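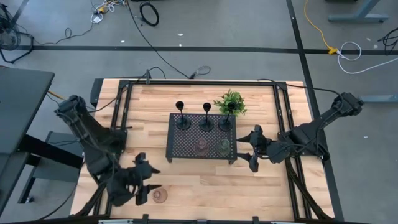 The two-arm table has been my evening project at Ornwood since June, and I keep promising people pictures, so I finally sat down and made the page. If you don't know Ornwood, it's a shared workshop with high ceilings, far too many extension cords and a great crowd. The project is called Pamach (a name I came up with on the bus, it doesn't stand for anything) and the idea is simple to say and very slow to build: two small arms that can lay out a little display of delicate things and put it all away again, without me touching any of it. I started with wooden blocks like everyone does and got bored. Now it's glass! The black perforated riser in the middle is the stage, the arms come at it from left and right, and the pink and green glasses are what they have to deal with. The plant at the back corner is there to be awkward. Leaves move when you brush them, and they make a real mess of a depth reading, so I wanted them in from the start.

Print this page | E-mail this page

The table

The top is butcher block, and I love it. My first one was a hollow door on trestles and every time an arm stopped short the whole thing shivered, which is a terrible base for anything you want to repeat. The block came from Mayrhofer, a countertop place out past the rail yard that sells seconds, and it weighs so much that two of us had to walk it in on end. I sanded it twice and oiled it once and then ran out of patience.

A black metal frame goes around the work area, and that's what everything gets bolted or clipped to. Get the kind with proper corner plates if you're going to copy this. I used small angle brackets the first time and the back rail crept out of square by a hair every week, and I blamed my calibration for a month before I put a square on it. Felt pretty silly. With the plates on, it has stayed where I put it.

One thing I'd do differently is leave more open wood at the front. Once you've got arms on both sides and something standing in the middle, your hands have to come in from the front, and I'm forever leaning over with my sleeve in the way. Another 4 inches would have been lovely.

The arms

Both are from a Flellent kit, same size, same grippers, one mounted on each side. They come in bags. So many bags! It took me two weekends for the first arm and one long evening for the second, and that's a fair picture of how good the manual is (not very) and how much you learn by doing a thing wrong.

The fingers are narrow and come to a point. For blocks that's a nuisance, but around thin stems and small rims it's what you want, as long as you close slowly. I tried putting foam on the tips of an older set and it grabbed nicely and then wouldn't let go, so every release turned into a little tug. Bare tips and a gentle close has been the better deal for me.

Wires are still the part I'm least proud of. They run along the outside of each arm with some slack left in them, and the slack needs to be at the joints and nowhere else. Too tight and the elbow pulls a plug out. Too loose and a loop catches on whatever is standing on the table. My rule now is to move each arm by hand through every silly pose it can reach, power off, before I tie anything down. Then I tie it, and then I do it all again.

The floor, while we're at it

Some of you asked how I handle power. Poorly! There's a nest of white, black and yellow cords behind the table, and I know, I know. Chia-jung Hsueh, who has the bench closest to mine, has offered to help me run it all in one covered tray and I keep saying next week. What I have done is keep the cords for the arms apart from the ones for everything else, so that when someone needs an outlet they can't take mine by mistake. It happened once in the middle of a lift and I'd rather not repeat it.

The black tape is worth the five minutes it takes. I put it down so I'd know where to stand and where the table goes back if it gets bumped, and I check it more than I thought I would.

Things to pick up

Most of the glass is from thrift stores. I look for pieces that are translucent and tinted, since fully clear glass still beats me and I'm not too proud to say so. Ribs and facets help a lot, they give the camera some edges to hold on to. A smooth round tumbler is a ghost by comparison. I also like a shape with a narrow neck and a lip, as there's somewhere obvious for the fingers to go.

The tall black holders with the little cups on top are the hard part. A round base, a thin stem, nearly all the height up where you don't want it: breathe on one and it rocks. I put them along the back half of the riser so the arms have to reach past them to get home, and the glass sits in front. If you want to start easier, leave the holders off for the first few weeks. I didn't, and I've picked up a lot of holders.

So far I've logged 124 full layouts, start to finish, and I count one as full only if every piece is standing at the end. The plan is to get to 500 before I change anything big. I've broken 5 glasses, all in the early days, and all of them by opening the fingers too soon. Not one from squeezing, which surprised me.

Down at table level

I spend a silly amount of time crouching with my chin near the wood. You learn much more from down there about whether something is sitting flat, and whether the stand has shifted, than you ever do looking down on it. The ceiling lights come right through the mesh from that height and it looks like a tiny city. Pretty, but also a pain: all those bright dots are what the low camera sees, and the glass on top picks up the same light and glows. I ended up locking the exposure and turning it down around a third, and the pink vase stopped washing out.
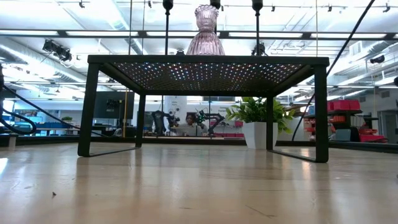
Perforated or solid?

Perforated, and I'd choose it again. A solid top was easier to see but the glass slid on it, just slightly, every time a finger touched the side. The mesh has enough bite to stop that. The catch is that a small base can sit with its rim half over a row of openings and lean a tiny bit, so I set pieces down, let go, wait a second and look again before I trust it.

Keep the legs in mind too. The open space under the top is useful (I've had an arm pass a block underneath, just for fun) but the foot rails sit low and they're the same black as everything else, and they'll reflect in a shiny tabletop. My first attempt at finding the stand by its outline got the reflection as well and decided the legs were longer than they are. Matte tape on the wood sorted it for the tests where it mattered.

What I'm doing next

The left and right arms still take turns. I'd like them to work at the same time, one steadying a holder while the other places the glass, and that means a proper shared timetable between them and a lot more care about elbows. I've got it going in simulation and it looks wonderful there, of course. On the table I've only tried it with blocks and at a crawl.

After that comes the plant. Right now the rule is simply to stay out of it, and I'd like an arm to be able to reach through the leaves without panicking. If you've done anything like that at home, please write, I'd love to hear how you went about it!

The parts list and the wiring sketch are in the Pamach folder on the Ornwood shared drive, and I'll add more pictures to this page when the two-handed version is moving.

Page updated 12 February 2026

Print this page | E-mail this page to a friend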